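Rerau issue tracker
Project: Drundar (bimanual policy)
Ticket 888: Policy freezes before first grasp on the phone-in-box task
Status: open, cause found
Opened: 24 January 2018

Summary

The new chunked policy (the one that predicts a block of actions per step instead of one) does very well on the cable and cup tasks and then stalls on phone-in-box. Both arms go out to the ready pose, grippers open, and stay there. No fault from the controller, no joint limit warning, torque normal. It just keeps predicting tiny motions that cancel each other out.

I'm logging everything here as I go, partly so the next person doesn't repeat it and partly because this turned into a really interesting result about how we collect demonstrations.

Setup

Two arms, parallel grippers, one head view plus joint positions as input. Task order: phone goes into the open tray, then the lid goes on. Training set is 90 demonstrations, all teleoperated. Chunk length 30. Inference on the Millet box, logging through Utach as usual.

Entry 1

Reproduced on the first try. Reset, started again, same stall. Out of 30 rollouts with the stock checkpoint, 5 finished the task and the rest stopped at the ready pose. When it does get going it is lovely to watch, by the way. The handoff between the arms is smoother than anything we got from the old single-step model.

Entry 2

Checked the boring things first. Camera exposure matches training. Clock offset between the arms is fine. Gripper calibration redone on both sides, no change. Swapped the Millet box for the spare, no change. Ruled out hardware.

Entry 3

Nudged the right arm toward the phone by hand after a stall and let go. The policy picked up from there and finished the whole thing! Tried the same with the left arm and got nothing. So the skill is in there, and what's missing is the decision to begin.

Entry 4

Went back through the demonstrations in Utach. Nearly all of them have a pause at the start, where the operator has both grippers in position and is lining up the first move. Some pauses are short, some go on for ages. The joint readings are practically identical through the whole pause, so the policy sees one input paired with "stay still" over and over and with "go" just once. With a chunk of 30, plenty of those pauses are longer than the entire chunk. The model is copying us faithfully, hesitation included.

The cable and cup sets were recorded with a start pedal, so they have hardly any pause. I think that explains the difference between tasks, though I haven't re-recorded either of them without the pedal to check.

Entry 5

Wrote a small filter that drops idle frames from the start of each demonstration. It looks at joint velocity on both arms and keeps only the last 5 idle frames before motion begins. Everything after the first motion is left alone, including the wait before the lid goes on, as I didn't want to change two things at once. Retrained from scratch with the same seed and the same settings.

Ready pose for the comparison runs, phone on the right, tray in the middle, box on the left, both grippers open: 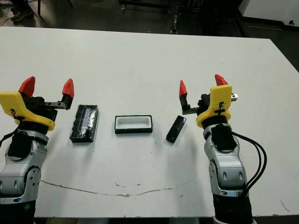
Comment from the Rerau thread: Great find, but please don't trim too hard. We tried cutting every idle frame on an older Drundar set and the arms started moving before the grippers had settled, and then the first grasp came in crooked. Can you run a version that keeps the pauses and lowers their weight in the loss? I'd also like to see what happens with a shorter chunk on the untrimmed data, so we know which of the two is doing the work.

Entry 6

Good call on the weighting, I've added it to the queue. Short-chunk run on the untrimmed data is queued too — that one should have been in the plan from the start.

Next steps

Comparison rollouts: stock, trimmed, down-weighted, short chunk. 30 each, same object layout, same reset procedure.
Log time from policy start to first motion in Utach as its own field.
Push the filter to the Drundar repo behind a flag, default off until the rollouts are in.
Ask whoever records the next set to use the start pedal.

Leaving the ticket open until the comparison numbers are posted.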